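Home | Products | Grippers | Accessories | Support | Contact

Zesel G3 two-finger gripper: safe set-up and use

The G3 is an electric parallel gripper for small arms working on benches and tabletops. It is supplied with ribbed fingers and a wrist bracket for a compact camera. Maximum opening is 208 mm. Grip force is set in software between 3 N and 40 N.

A gripper is not a complete machine. Whoever fits it to an arm must carry out a risk assessment for the whole cell, to ISO 12100 and ISO 10218-2. The finger force limit covers the fingers only and says nothing about the force the arm can apply behind them.

Mark out the reach of the arm before first power-up, including the fingers at full opening. Cables should run outside that area. Objects that are not part of the task may stay on the bench if the risk assessment allows for them — record which ones.

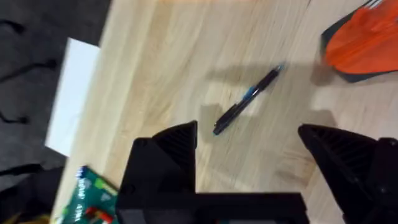 Set the approach speed separately from the travel speed. We recommend up to 400 mm/s for travel and a much lower value for the last part of the approach. Thin items lying flat should be approached with the fingers open and the tips clear of the surface. Contact with the table wears the tips and throws out the zero position.

Check both fingers for cracks and loose screws at the start of each shift. Replace fingers in pairs. After any change of finger, run the zero routine and repeat the force check at the lowest and highest settings in use.

Spare fingers are sold under the Stosus name and fit all G3 units. The Trundden bracket is needed for cameras with a side cable exit.

Technical contact: Rodica Dinu

Last updated: 27 Nov 2025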